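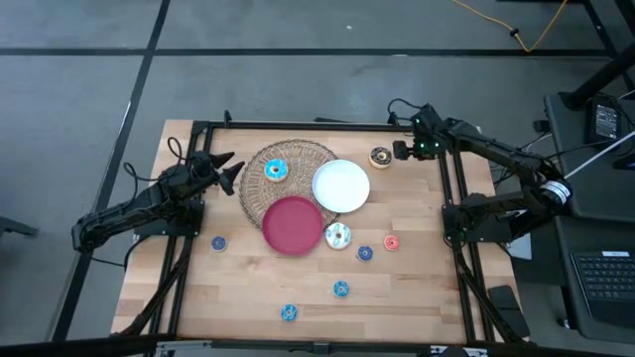
# Can a beginner see Saturn's rings with a small telescope, or do I need more magnification?

**Asked in:** Observing and equipment
**Posted by:** flokum_backyard

I bought a used Wiletov reflector at a yard sale in Sotstead last month. It came with two eyepieces, a 20 mm and a 6 mm, and a finder that was loose in its bracket. No manual. The sticker on the tube is worn, so I can't tell you the model name, but the lid of the box says "410x" in big letters.

The Moon looks great in it. Saturn is another story. With the 20 mm it is a small oval, clearly not a star, but I can't see any gap between the planet and the rings. With the 6 mm it gets bigger but looks like it is under running water. It also drifts out of view before I can get the focus right. I never get anywhere near the picture on the box.

I observe from a second-floor balcony, usually at 9:30 p.m., right after I carry the telescope out. Saturn is over the neighbor's roof at that time.

Do I need a stronger eyepiece to get to the 410x, or is something wrong with the telescope? There is a Barlow lens for sale locally and I'd like to know before I spend money on it.

---

**Ursu**

Don't buy the Barlow yet. The number on the box is mostly advertising. A small telescope can be pushed to very high power, but the image gets dim and soft long before that. Measure the opening at the front of the tube. A common rule is 50x for each inch of aperture, and that is on a good night. Most nights you get less.

To know what power you are using now, divide the focal length of the telescope by the focal length of the eyepiece. The telescope's focal length is usually printed near the focuser in millimeters. If that sticker is the worn one, post a photo and somebody may be able to read it.

The "running water" look is air. Three things in your post would cause it:

- You start right after carrying the telescope outside. The mirror is warmer than the air and makes its own heat currents. Give it at least half an hour, longer in winter.
- You are looking over a roof. Roofs take in heat all day and let it go at night. Wait until Saturn has moved clear of it.
- The planet may still be low. Low down you look through much more air than you do overhead. Try again two hours later and compare.

A balcony is not ideal either, because the building behind you is giving off heat and the floor shakes when you shift your weight. If you can get down to a lawn, do that. Grass is better than pavement.

Also check how far the rings are tilted this year. The tilt changes over Saturn's orbit of 29 years or so, and when they are close to edge-on they look like a thin line in any telescope. In those years the dark gap between the planet and the rings is very hard to see, and it has nothing to do with your equipment.

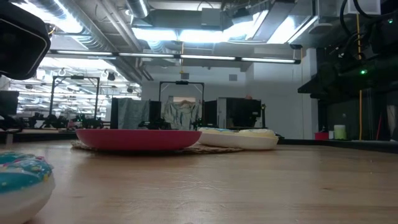 *White bowl with a speckled teal rim, and a red bowl on a woven placemat.*

If it still looks bad after the cooling and the wait, check the collimation. Used reflectors are often out of line. Center a bright star at your highest usable power and turn the focus slightly to one side. You should see round rings of light, evenly spaced around the dark spot. If they are squashed to one side, the mirrors need adjusting. It takes ten minutes with a screwdriver once you have done it a couple of times.

For the drifting — that is the Earth turning, and every telescope without a motor does it. Find the planet in the 20 mm, focus, then swap to the 6 mm and put Saturn near the edge it drifts in from. Then take your hands off and let it cross the field.

---

**planetwatcher249**

I had the same scope or one very like it and saw the rings fine. Maybe your 6 mm is just a bad one. The ones that came with mine were plastic. I got a 10 mm instead and used that for everything.

---

**flokum_backyard**

Thanks, both. I left it outside for an hour and waited until Saturn was off the roof, and the difference is big. With the 6 mm I could see the rings sticking out on both sides, and a dot nearby that didn't twinkle much. Is that Titan?

I haven't tried the star test yet. The finder is tight now, two small screws were loose.

---

**Ursu**

Could be Titan, it is the brightest moon and the easy one in a small scope. Draw where it sits and look again the next clear night. If the dot has moved along with Saturn and changed sides or distance, that's it. A background star will get left behind.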